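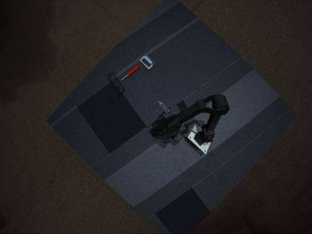
渲染图，深灰蓝配中间一道浅灰

北向小书房刷深灰蓝，到底会不会压抑？

楼主 栗子皮别扔
先说情况，书房朝北，窗户不大，窗外一棵老香樟，夏天叶子密得跟帘子似的，白天不开灯看书有点费劲。原来是开发商刷的那种米白，住了几年发黄发灰，尤其是暖气片上头那一块，擦也擦不掉。我就想趁着七月孩子去姥姥家，把它重新刷了。

我自己一直喜欢深一点的灰蓝，带点石板那种感觉的，不要很鲜的蓝。家里人一听就炸了，我妈的原话是“你那个屋本来就跟地窖似的，你还要刷成晚上？”我老公没意见，他的没意见就是等我刷完再有意见。

预算也交代一下，材料加租工具加杂七杂八，我列了个表，合计2674块，自己动手，不请师傅。漆看中的是Rimia的哑光，小罐试色我已经买了两个，一个偏灰一个偏蓝，刷在硬纸板上贴墙看了几天。问题来了，早上看还行，下午四点以后偏蓝的那块就发黑，开了灯又有点发绿，我现在越看越没主意。

有没有刷过深色北屋的，过来讲讲，后悔的也讲讲。

二楼 老墙皮
后悔的来了。我家也是北屋，刷的墨蓝，刷完第一个礼拜天天拍照发朋友圈，第二个月开始就不爱进去了。冬天下午进去得先开灯，开了灯还觉得光被墙吃掉了。后来忍了一年半改回浅色，深色盖浅色容易，浅色盖深色你试试，底漆刷了两遍还透。楼主你妈说得对。

三楼 Esi Abugri
我跟楼上意见相反哈。北屋的光本来就冷，刷白刷浅灰只会显得脏，那种“怎么擦都不干净”的灰调就是这么来的。既然亮不起来，索性让它暗得好看一点。我的书房就是深灰蓝，晚上两盏落地灯一开，特别安稳，我写东西都在里面，客厅反而坐不住。

不过我有个前提，天花板和窗框一定留白，要暖一点的白，别用冷白。还有地板，你家地板什么颜色？

四楼 楼主 栗子皮别扔
回三楼，地板是深棕的，带点花纹的那种，以前房东的审美（房子是买的二手）。踢脚线也是棕的，我倒是想换，没钱了。

回二楼，你说的冬天下午这个事我真没想过，我试色都是夏天试的，光线肯定比冬天好。这一下心里又凉半截……

五楼 豆浆不放糖
深棕地板加深灰蓝墙，那就得有浅色从中间把它断开，不然上下都沉。我家餐厅是一样的搭配，后来在墙腰那里刷了一道浅灰的宽带子，马上就松快了。带子的宽度你自己用报纸裁了往墙上贴着比，别信网上说的什么黄金比例，每个房间的窗台高度不一样，带子跟窗台错开一点点特别难受，要么对齐，要么干脆离远。

六楼 老墙皮
腰线那不是幼儿园吗……

七楼 豆浆不放糖
你家幼儿园刷深灰蓝啊？那我孩子想报名。

八楼 Esi Abugri
哈哈哈哈六楼这个嘴。腰线我是中立的，做得好像老旅馆，做得不好就像医院走廊。关键看收边。两个颜色交界的地方，美纹纸撕早了会糊，撕晚了会把干透的漆皮带起来，我第一次就是第二天才想起来撕，撕出来一排锯齿，补了一下午。

给楼主一个土办法：贴好美纹纸以后，先沿着纸边刷一层“下面那个颜色”，让它把缝填上，表干了再刷上面的颜色。渗进去的是同一个颜色，撕下来边就是直的。这招我是跟小区里Selamawit Negash学的，她家楼梯间的线直得我想拿尺子去量。

九楼 楼主 栗子皮别扔
这个办法我记下来了！！我本来以为美纹纸贴紧就行。

另外问一下，哑光漆是不是特别不耐脏？我家书架靠墙，平时抽书手会蹭到。店里的人推荐蛋壳光，说好擦，但是我看色板蛋壳光那个反光，在深色上一坨一坨的，墙要是不平就全出来了。

十楼 路过的刮刀
干这个的，路过说两句。

深色就是会把墙面的毛病放大，这跟哑光蛋壳光都有关系，光泽越高越明显。北屋是侧光，窗户那面墙旁边的两面墙最吃亏，光贴着墙过去，一个小坑都有影子。你与其纠结漆，不如把钱花在找平上。晚上关大灯，拿个手电筒贴着墙照，哪里有影子用铅笔画圈，第二天补腻子，打磨，再照，再补。这活儿烦，但是省不掉。

打磨机可以租，Sakirent那种租工具的店一般都有带吸尘的长杆砂光机，别用手磨一整面墙，手磨的人我见过，第二天筷子都拿不起来。口罩戴好，不要戴那种薄的蓝口罩，没用。

还有一个，二楼说浅盖深难，这是真的，所以你定色之前多看几天，阴天也看，下雨也看。

十一楼 老墙皮
总算有个专业的支持我了。

十二楼 路过的刮刀
我没支持你啊，我说浅盖深难，没说深色不好看。你那个底漆刷两遍还透，多半是没用遮盖底漆，用的普通的。

十三楼 老墙皮
……用的是店里送的。

十四楼 楼主 栗子皮别扔
哈哈哈哈对不起笑出声了。

好，那我补充一下墙的情况，昨晚吃完饭我就去照了，真的很吓人。靠门那面墙看着挺平的，手电一打跟月球似的。以前挂画的钉子眼补得也很随便，鼓着一个个小包。我老公在旁边说“你不照不就看不见了嘛”，我让他去洗碗了。

十五楼 蓝墨水半瓶
插一嘴，你们都在说墙，我想说灯。我家刷了灰蓝之后最大的改进就是换灯泡，原来那个色温太高，墙就发青，人坐在里面脸色像没睡醒。换成暖的以后墙往灰里走了，也就是楼主说的那个发绿的问题，有一大半可能是灯的锅。

另外看显色指数，便宜的灯泡显色差，深色会脏。我去年买错过一次，Witeo的夹灯，灯是好看，配的灯泡我不喜欢，后来自己另外配的。所以楼主你贴试色纸板的时候，先把以后要用的灯买回来，别拿现在那个旧吸顶灯判断。

十六楼 豆浆不放糖
同意灯。还有试色不要刷在纸板上直接贴白墙，旁边一圈米黄会把你的颜色衬得特别深，你眼睛会骗你。纸板边上留的白边也裁掉，挪到墙角去看，两面墙夹着的时候颜色会更重，那个才接近刷完的样子。

十七楼 Esi Abugri
对对对，墙角！我当初就是看着色卡觉得“好像不够深”，又往深调了一档，结果四面墙合起来比想的深好多。一般来说选定了以后往浅退半档到一档，刷出来才是你心里那个颜色。

十八楼 路过的刮刀
这条我不同意。退不退要看光，楼主这个屋外面有树，夏天是绿光反进来，冬天叶子……香樟不落叶是吧？那全年都有绿光。这种时候往浅退，绿会更明显，我倾向于往灰里走，深浅不动。

十九楼 Esi Abugri
唔，树我没考虑到。不过退一档也不会绿到哪里去吧，我窗外也是树啊。

二十楼 路过的刮刀
你窗外离得远还是近？贴着窗的和隔条马路的差很多。

二十一楼 Esi Abugri
隔条马路……行吧你赢半局。

二十二楼 楼主 栗子皮别扔
我家那棵是真的贴着窗，台风天枝条能敲玻璃。所以就是偏灰的那罐？说实话偏灰的我一开始觉得没性格，这两天看着看着反倒顺眼了。

顺便更新一下价钱，漆的部分我重新算了，换成偏灰那个色号，大桶加一小桶补漆用的，948块，比偏蓝的便宜一点，因为偏蓝那个要用另一种基漆，调色费也贵。遮盖底漆另算。

二十三楼 不爱吃香菜的猫
我来唱个反调：为什么四面都要刷？北屋深色，刷一面不行吗？刷书架背后那一面，坐着的时候面对它，其他三面浅的，采光不吃亏，你妈也能接受。

二十四楼 豆浆不放糖
单面深色我个人不喜欢，像样板间，而且楼主的书架靠墙，刷了也挡掉一大半，刷给谁看，刷给书看吗。

二十五楼 不爱吃香菜的猫
书缝里透出来的颜色很好看的好不好！我家就是！

二十六楼 蓝墨水半瓶
这个我站猫。书架后面刷深，书会显得很整齐，就算没整理也显得整齐，懒人福音。

二十七楼 楼主 栗子皮别扔
啊你们别吵，我本来已经快定下来了……

单面我考虑过，但是那个房间小，门一开先看到的是侧墙，深的那面要走进去转身才看得到，感觉有点浪费。而且我就是想要那种整个人被包住的感觉，小时候我外公有个放工具的小隔间，墙刷的什么漆不记得了，反正暗暗的，一进去外面的声音都小了。我可能就是在找那个感觉。

二十八楼 老墙皮
你要早说外公隔间这个事，我第一条就不劝了。刷吧。底漆别用店里送的。

二十九楼 Selamawit Negash
被Esi喊来的，说有人提到我家楼梯间。那个线直是因为我撕了重贴过好几回，没她说的那么神。

给楼主补充两点。一是美纹纸别买最便宜的，也别买粘性最大的，中等粘性，深色漆用的时候纸下面先用干布把灰擦干净，刚打磨完的墙有粉，纸根本粘不住，你以为粘住了，其实粘的是粉。二是撕的时候角度放平，慢慢往回折着撕，漆还有一点点软的时候撕，不要等它全干。

腰线的话我投反对票，抱歉豆浆。书房墙上已经有书架、窗、门、开关，再加一条线太忙。浅色可以放在别的地方，窗帘、桌面、地毯都行，想换就换。

三十楼 豆浆不放糖
没事没事，审美自由，我家餐厅不会搬过去打你的。不过你说桌面我同意，深墙配浅桌好看，深墙配深桌眼睛累。

三十一楼 不爱吃香菜的猫
我觉得深墙配深桌也行啊，桌上放点浅的东西就好。我的桌子就是深灰蓝的，配一块浅灰的长桌垫横过去，好看得很，就是落灰一眼看见。

三十二楼 楼主 栗子皮别扔
桌子先不换了，旧的还能用，预算真的到顶了。窗帘倒是可以，原来那个咖啡色的我早就想扔。看中Bae的亚麻色，打完折103块一幅，两幅，薄的，不太遮光，反正有香樟替我遮。

三十三楼 路过的刮刀
窗帘等刷完再买，别现在拆包装挂上去，粉尘进布里洗不出来。还有开关面板拆下来刷，别绕着刷，绕着刷的边一眼就看出来是自己干的。拆之前拉闸，别嫌麻烦。

第一遍别刷厚，深色厚涂容易流，流了干了又得磨。两遍之间看说明书上的时间，七月潮，再多等一会儿。一面墙要一口气滚完，中间别去接电话，接完回来那条接头印就在那里等你一辈子。

三十四楼 楼主 栗子皮别扔
手机已经准备交给我老公保管了哈哈哈

汇总一下我现在的打算：偏灰的色号，四面都刷，天花板暖白，不做腰线（豆浆对不起），灯泡先换，长杆砂光机租两天。补腻子我已经补了一遍，圈少了一半，剩下那一半今晚继续照。我妈那边我还没说，准备刷完请她过来吃饭，菜做好一点。

三十五楼 豆浆不放糖
做红烧肉，吃完什么颜色都是好颜色。

三十六楼 蓝墨水半瓶
刷完晚上开灯的也发一张，我想看灰往哪边走。

三十七楼 老墙皮
冬天下午四点的也发一张，我等得起。

三十八楼 楼主 栗子皮别扔
再更新一下，第一遍刷完了，花花的，一块深一块浅，我差点哭出来，是不是失败了？从开始到现在干了约7个小时，腰不是我的了。

三十九楼 路过的刮刀
深色第一遍都花，等第二遍。窗户开条缝，别对着吹风扇。先去躺着。

四十楼 Esi Abugri
躺着+1。滚筒别洗，保鲜膜裹紧放着，明天接着用。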